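Newsletter > Clubs and Projects > Robotics

Clodwood simulation group: kitchen environment, second-term report

November 14, 2022

The student robotics club at Prustulcombe has finished the second term of its simulated kitchen project. The work is carried out in Jidow, the club's in-house scene package, and the target task is unchanged from July: a mobile arm enters a rendered kitchen, locates a named fixture and moves its wrist to a set distance from it. Sixteen students are enrolled in the group. Young-sook Jang supervises.

Most of the term went into camera pose sampling. In the first version the wrist camera started from one of 16 fixed poses, all aimed at the counter. The detector trained on those views scored well on the same poses and poorly everywhere else. The poses were replaced with a random sampler that varies height, yaw, pitch and roll within the joint limits of the arm. Each training batch is now 300 renders, and the current set holds 1,242 after duplicates were removed.

The new sampler produces many views with little in them to localize against. The window over the sink is the usual culprit. Its panes are rendered with a flat, opaque grey material and nothing modelled behind them, so feature matching has only the dark framing to work with. The grid repeats, and a match that is off by one pane gives a plausible but wrong position.

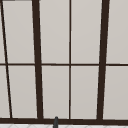

Two remedies were tried. The first was to discard any render in which less than a set share of the pixels belonged to a labelled fixture. It was simple to code and it raised the validation score, but it also removed the views the arm meets when it turns towards the sink from the left. The group considered this a poor trade and reverted the change.

The second was to keep the sparse views and let the network report a confidence value with each estimate. When confidence falls below the threshold, the controller holds position, pitches the wrist down in small steps and samples again. The counter edge and the base of the faucet usually come into view within a few steps. Over 100 test runs in the revised kitchen, almost all of the remaining failures came from the threshold being set too low. Tuning is under way.

Perspective near the edges of wide views caused a separate problem. The line detector assumed that window members were vertical in the image and rejected those that leaned. The tolerance has been widened and a vanishing point estimate added ahead of it. The code is in the Cheon branch of the club repository and should be merged once the unit tests cover camera roll.

Work planned for next term includes variable lighting, a second sink layout and a short outdoor backdrop test to see whether content behind the glass helps or hinders the matcher. Members who want to run the renderer at home should read the driver notes first, as older graphics cards fall back to software rendering and a batch can take most of an evening. Students with some linear algebra are welcome to join at any point in the term.

Related items
Jidow scene package: notes on material settings
Line-following course rebuilt at Clodwood
Wrist camera calibration, a short guide for new members
Soldering bench bookings

Contact the newsletter editor | © 2022 Prustulcombe Robotics Club | Back to top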